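Search this site Enter keywords Go

Last updated: January 31, 2026

A candle is a low bar

I went to the Calmont open day expecting to be talked down to, and I was, though pleasantly. The hall was warm, the coffee was decent, and a man with a headset told 200 of us that the kitchen of the future had arrived. Then we shuffled over to a table to watch two robot arms deal with a cake.

I'll be fair to the arms. They handled flame close to a small, fussy dessert with berries on top, and I've been to birthday parties where grown adults made me more nervous.

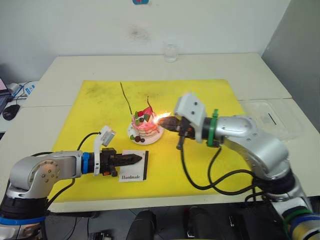

What bothers me is the word "autonomous," which the presenter used so often I stopped hearing it. I asked how many tries it takes to get a good one. He said the team was "very happy with the numbers." I asked what the numbers were. He told me Dusov, who supply the software, would be publishing something in September. I wrote that down, and I plan to hold them to it.

Every demonstration like this picks its own exam. The cake is where the arms expect it to be. The mat is a nice bright yellow. No kid leans in early to blow, no draft comes from the back door, and the person who set the table knows exactly what the machine likes. My own kitchen has never once been that polite.

I've also seen the brochure. It says Celside ran a trial in 21 care homes and that residents "responded with delight." Delight at what? If my mother is in a home and it's her birthday, I want somebody she knows holding the match. A home that can't spare a person for that minute has a staffing problem, and I don't want it dressed up as progress.

The fellow beside me thought I was being a grump. His view was that you start with candles and work up to harder things, and that steady hands near fire are worth having. Fine. Then show us the harder things, or show us the misses. I would have stayed another hour to watch it get one wrong and sort itself out.

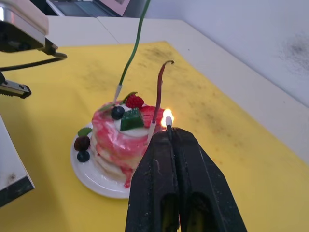 What I'd ask for next time

Put the failures on the wall. If there were 210 attempts and 118 went well, say so, and let us make up our own minds. Let a visitor move the plate. And tell us who is standing by with the off switch, and what they get paid.

Van der Merwe had the next booth over, showing a plain old conveyor that sorts trays. It drew hardly anyone. The sign gave the price, the power use and how often it jams, and I learned more there in five minutes than I had all morning.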